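Household Work and Its Claims: An Introduction
Chapter 4: What the Care Label Promises

By Danang Sembiring
April

We use cookies to remember your reading position and to measure how this title is used. By continuing you accept our cookie notice. Manage settings

Most advice on caring for clothes comes from people who sell something. The detergent maker has a view on how much detergent you need. The appliance maker has a view on how many programs a machine should offer. The clothing maker, who would like you to be happy with the shirt but would not mind selling you another one, has a view too, and it is stitched into the side seam on a small strip of fabric. This chapter is about that strip, and about how far a careful reader should trust it.

Chapter 3 ended with a household that had sorted its clothes by color, by fiber and by how dirty they were, and had ended up with seven piles and no floor to walk on. We left open the question of whether any of that sorting was worth the trouble. The usual reply is that the label settles it. You read the label, you do what it says, and the shirt lasts. Students tend to accept this because it sounds modest. It is a large claim, and it deserves the same treatment we gave to stain removers in Chapter 2.

Start with who writes the label. A care label is an instruction that the maker is willing to stand behind. If the label says a shirt can be washed warm and the shirt comes out two sizes smaller, the maker has a problem. If the label says cold and the shirt would have been fine warm, the maker has no problem at all. You should expect instructions written under those conditions to lean toward caution, and in our experience they do. A "cool iron only" symbol may mean that a hot iron will ruin the fabric. It may also mean that the printed design on the front has a low limit and the rest of the shirt has none worth mentioning. The symbol does not tell you which.

Then there is the matter of what the label leaves out. It says nothing on how often to wash. It does not mention folding, or hanging, or the stretched neckline you get from pulling a wet shirt over a narrow rail. It is silent about sunlight, although a red or navy cotton left in a bright window all summer will often show a paler patch where the light fell. A reader who follows the label to the letter and treats the shirt badly in every other respect has followed the instructions perfectly.

Reto Nägeli, whose small study of shared laundry rooms we will return to in Section 4.3, asked 34 households to wash identical T-shirts in their usual way. Half were told to obey the label. The other half were told nothing. After 30 washes he laid the shirts out and asked a panel to pick the ones that had been cared for "correctly." The panel did no better than guessing. Nägeli is careful with this result and so should you be. The shirts were plain cotton, the sort of fabric that forgives nearly everything, and a test on wool would have gone very differently. The panel was also looking at shirts on a table. It might have noticed more if its members had been asked to wear them.

Even so, the result should bother anyone who teaches label reading as the heart of garment care. It suggests that for a great many ordinary clothes the choice between one sensible treatment and another matters less than we have been told. It may matter more how hot the dryer runs, and how long the load sits wet in the drum before somebody remembers it. Neither of those is easily reduced to a symbol.

Section 4.1 sets out the common symbols and what each one commits the maker to. Learn them. Doubting a label is no excuse for being unable to read one, and some warnings (do not bleach, do not tumble dry) are worth obeying until you have a good reason to stop. Section 4.2 looks at drying, with two cases: the Pirnley apartment building, where residents were asked to give up their dryers for a season, and the Bullamo rental houses, where they were asked for no such thing. The comparison has been quoted more often than it deserves. The two groups differed in family size, in climate and in how much they paid for power, and we will spend some time on why the famous 80 percent figure cannot mean what it is usually said to mean.

Section 4.3 turns to handling at home. Clothes spend little of their lives in the wash. They spend a good deal more over the backs of chairs, across rails, on beds and in baskets, and household manuals have oddly little to say about it. Szczepańska's essay, reprinted in part at the end of the chapter, argues that this halfway state is where most wear begins. We are not convinced, and the exercises give you a chance to test her argument with a shirt of your own.

Before reading on, find the label on whatever you are wearing. Write down what it tells you to do, what you did the last time you washed it, and whether you can point to any harm that came from the difference. Keep the note. You will need it for Exercise 4.2.

Related in this title
Chapter 2: Stain Removers and the Before-and-After Problem
Chapter 3: Sorting, and When to Stop
Chapter 5: Irons, Steam and Other Habits
Appendix C: The Trilex Fabric Key 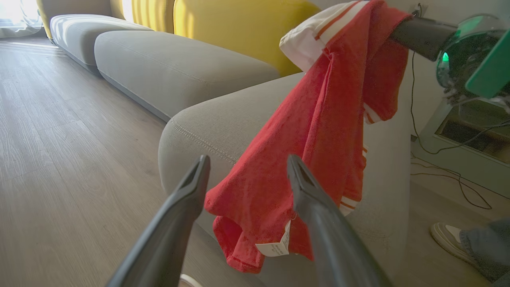
p. 80

Figure 4.1 A striped red T-shirt over a bar in a sunlit living room, with its white care label hanging from the lower part of the shirt. The label's print is small, a point taken up in Section 4.1.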